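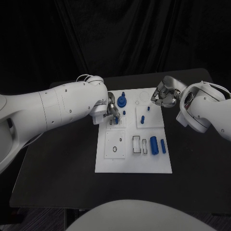
*Photo: Ulbridge Puzzle Library*

## Peg and gear boards: questions we get

**Is a board like this worth the money?**

Depends who's selling. The Trornell catalog makes big promises about focus and hand skills, and I haven't seen anything to back them up. It's a board with pegs and a gear on it. Some people enjoy it for weeks, others for one Saturday.

**Do I need the 650-gram base?**

Probably not. Shirazi says the 600-gram one slides around. Ours doesn't, on a plain table.

**Are the printed outlines any help?**

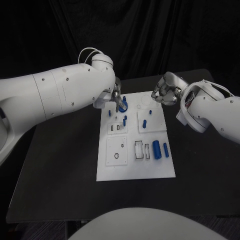
Outlines get oversold. Sellers call them a "self-teaching system," which is a lot to claim for some black ink. They do tell you where a part might go, and they save arguments. The large drawn circle with the smaller one next to it is easy enough to read. The pair of little slots on the small white plate gives you less to go on, and I'd want the instruction sheet for those.

**What if I lose a peg?**

Vimosach sells spares in bags of 28. Why anyone needs 28 is beyond me. Ask us first, we keep a few loose ones.

**How long can I borrow one?**

2 weeks. You can renew once if there's no waiting list. Please check the pegs back in by size, and don't trust the lid of the box to stay shut on the way home.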